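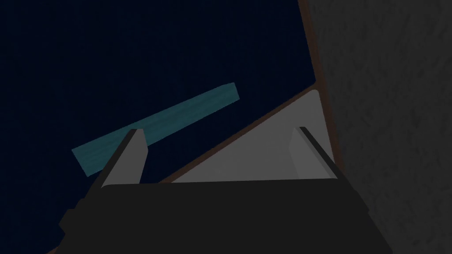 Rendered view, open gripper over a dark blue surface.

Pridmont Hedgerow Records - data card

Last updated: January 2023

Summary

The Pridmont Hedgerow Records bring together written surveys of field boundaries in the parish of Pridmont and the neighbouring valley of Girard. The records cover 17 farms. Each entry describes a single stretch of hedge, its main woody plants, its condition on the day of the visit and the way it had last been cut, where this was known to the farmer.

The collection is maintained by the Flotora Land Records Office and is released for study, teaching and local planning.

Contents

The release consists of two tables, supplied as comma-separated text.

hedges.csv holds one row for each stretch of hedge. The columns are hedge_id, farm_code, length_m, bank_present, ditch_present, main_species, gaps and cut_method.

visits.csv holds one row for each visit. The columns are visit_id, hedge_id, visit_month, surveyor_code, condition and notes.

The two tables are joined on hedge_id. Farm names have been replaced by codes at the request of the landholders, and grid references are not included in the public release.

How the records were made

Surveyors walked each boundary from gate to gate and filled in a paper form. Visits were made in June wherever access allowed, when most shrubs are in full leaf and can be told apart without difficulty. Forms were typed up at the Flotora office and checked against the paper copy by a second member of staff.

Condition is given on a scale from 1 to 5, where 1 means a line of scattered shrubs and 5 means a dense hedge, closed to the ground. The scale was drawn up by Rhonda Marchand and has not been altered between releases.

Known limits

Length was paced, not taped, and should not be used for legal or boundary purposes.

Blackthorn and bullace were often recorded together. The value "Prunus, mixed" should be read as either or both.

The Girard forms were completed by fewer surveyors than those for Pridmont - differences in condition between the two areas should therefore be treated with care. The notes column in the Girard rows is often blank.

Roadside hedges along the Dralau lane are missing. They were surveyed under an earlier scheme with different headings, and the forms have yet to be matched to the present columns. Over two years of this earlier material is held on paper and may be seen by appointment.

Terms of use

The tables may be copied and adapted provided that the source is named. Users are asked not to attempt to identify individual farms.

Suggested citation: Marchand, R. and McIntyre, K., Pridmont Hedgerow Records, Flotora Land Records Office.

Corrections

Errors should be reported in writing to Keegan McIntyre, giving the hedge_id and the column concerned. Accepted corrections are listed in changes.txt and appear in the next release.

5 shares | 2 comments

Contact | Copyright Flotora Land Records Office | Back to top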